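13 March 2017

**Beltorley break room: progress to date**

The break room at the Beltorley site is in daily use. Of the $1,733 granted by Ollance, $1,559 has been spent, mostly on electrical work and the refrigerator.

- Ceiling lights: done. Final invoice from Gindidon paid.
- Left wall painted white. Touch-up near the door still open.
- Refrigerator and kettle in place along that wall.
- Notice panel hung next to the refrigerator.

The remaining money is for shelving. We have one quote, for $103, and expect to order this month. The next report will come in August.

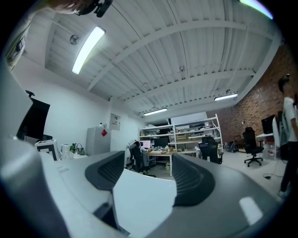

*Break room, Beltorley: ceiling lights, counter and refrigerator.*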